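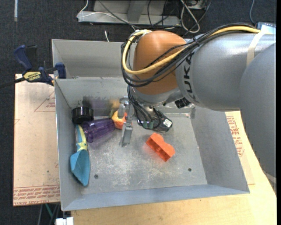
I've been making the Dovley table for long enough now that I know which question is coming first, and it's the colour. Everybody wants to know how pale it is! So: the top is solid ash, planed and sanded here, with a clear matt oil on it and no stain at all. If you look at the light-coloured wooden tabletop in the photo, underneath the grey metal bin, you'll be somewhere near the right shade on your own screen, though ash does wander a bit from board to board and yours might come out creamier, or have a brown streak running off towards one end. I like the streaks. If you don't, tell me when you order and I'll pick through the stack for you (no charge, I'm going through it anyway).

The Dovley Long Table

£597, oiled and ready to use
Top: solid ash, 1,995 mm long
Length including the breadboard ends: 2,051 mm
Weight: 97 kg with the legs on
Legs: ash, bolted, removable
Made to order in Ralliston

Yes, it's heavy. I get emails about that too. The top is thick and I won't thin it down, I tried it on an early one and it drummed when you put a mug on it, which drove me round the bend. Once it's standing where you want it you'll be glad of the weight, especially if you're kneading, sawing, cutting out curtains or letting children climb on it. It doesn't skate about on a tiled floor and it doesn't wobble when somebody at the far end rubs something out.

What people use it for

I drew it as a kitchen table, and plenty of them are in kitchens, but a good half of the letters I get are from people who've put one somewhere else. Amerley Nyarko has hers in a print room and rolls ink at one end while the paper dries at the other. Ebenezer Ametepe bought one to eat off and then bought another for his shed when he found he was mending chairs on the first one after supper. I use mine for everything, and it looks like it.

The ends

The breadboard ends are the bits that run across the grain at each end of the top. They keep the top flat, and they're fixed so the wide boards can still shift a little with the seasons. In a dry winter with the heating on you may find the ends stand very slightly proud of the long edges, and by summer they could be flush, or the other way about. Please don't sand them level! It's only the wood breathing, and if you sand it in November you'll have a step going the other way by June.

Getting it through the door

Measure first. Then measure the turn at the bottom of the stairs, because that's the one that catches people. The legs come off with the big hex key in the bag (it's taped under the top, please leave it there, you'll want it when you move house) and then you've got a flat slab that goes through most doorways on its side. The bolts go into metal inserts, so you can take it apart and put it together as often as you like.

Two strong people can carry the top. Three is nicer. Rafferty Pennington does my deliveries and he'll bring it into any ground floor room and put the legs on with you. Upstairs he'll want to hear about it beforehand, so put it in the notes box when you order. Parking as well, if it's awkward.

Looking after it

Wipe it with a damp cloth, not a sopping one. Every so often, when the surface starts to look thirsty and water stops beading, give it another coat of oil. A small tin comes with the table. Put it on with an old cotton T-shirt, leave it for a quarter of an hour, then rub off every bit you can. If it's still tacky the next day you left too much on, so rub again with a little fresh oil on the cloth and it'll come good.

Lay the oily rag out flat outdoors to dry before it goes in the bin. Oily rags screwed up in a heap can heat up and catch fire, and I mean that quite seriously.

Metal left standing in a puddle on ash will leave a blue-black mark. Tins, toolboxes, cast iron pans, that sort of thing. Felt pads help, and I'll put a sheet of them in the parcel if you ask. For a mark that's already there, sand lightly with the grain and oil again. Hot pans want a trivet. Red wine mostly wipes off if you're quick, and beetroot doesn't.

The Pruscombe bench

There's a bench to go with it, same ash, same oil, same bolts. It tucks right under between the legs. I make the pair from the same boards when I can, so it's worth ordering them together if matching matters to you. Ring me for the price, it depends on the length you want.

Other woods

I can do the Dovley in oak, and I'm building one in elm just now for Lamisi Sulemana which has come up so beautifully I don't want to let it go. Elm depends on what the sawyer has got, so I can't promise it. I don't do pine, or glass, or anything with a drawer. Trinity Begay at Morikawa makes very good drawers and she'll fit them under one of my tables if you send her the measurements, but that's between the two of you.

Ordering

I take a third when you order and the rest when it's ready, and I'll send you a snap of your own top before it's oiled so you can shout if there's a knot you can't live with. Changes are easy up to the point where I've glued the boards. After that, not so much.

If you'd like a sample of the oiled ash, send me your address and I'll pop an offcut in the post. Stand it on a windowsill for a week or two, as it mellows a bit in the light, and keep it afterwards for a coaster.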